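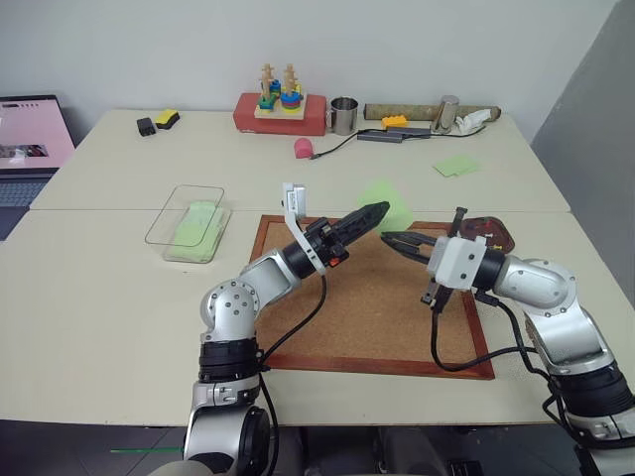 Whether machines can yet be trusted with household chores is a question I am asked more often than any other, usually by relatives who dislike washing up. My answer in March remains much as it was a year ago: a few chores, under supervision, and slowly.

The difficulty lies in small matters. A sponge gives way when it is gripped, and a crumpled cloth never presents the same shape twice. A person clearing a worktop deals with both while thinking of something else. Two robot arms must work out where each item lies, which arm should reach for it, and how to keep out of the other's way.

Hashini Bandara, with whom I corresponded on the subject, keeps a record of tidying attempts at her workshop in Jillton. It now holds 1,452 entries. She considers a chore ready for the home when it succeeds 80 times in succession without a person stepping in, and at present only 2 chores on her list have met that standard: placing a cup on a shelf and returning a sponge to its box. Folding cloths has not come close.

Shop-floor work is further along, as parts there arrive in known positions. Maxence Lefèvre of Roussel has argued that kitchens should be arranged in the same manner - a fixed place for every object. I have some sympathy with this view, although I doubt that my own household would comply.

I intend to return to the matter of cloths once Ms Bandara has sent her next set of results.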